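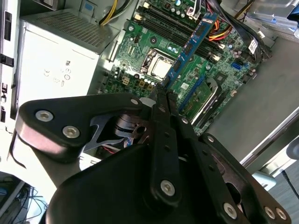 Zalo 2 GB desktop memory, blue module
Reviewed June 28, 2018

My old tower had gotten so slow that opening email felt like a chore, and I really didn't want to buy a new computer just to pay bills and look at photos of the grandkids! My neighbor Yaryna Kuzmenko told me to try more memory first, so I ordered one of these from Vakulenko for $31 (free shipping, yay).

I'd never had the side off a computer before. Shut it down, pull the plug, line up the notch with the bump in the slot, then push straight down on both ends until the little latches snap in. Mine needed a lot more push than I was comfortable with, and the first time I only got one end seated, so all I got was beeping. Took it out, tried again, and it booted right up and saw the new memory.

It's no race car now, but I can keep my mail and a bunch of web pages open without the thing freezing. My one gripe is the packaging, a flimsy plastic sleeve with no instructions at all. Check which type your board takes before you order!

Four stars.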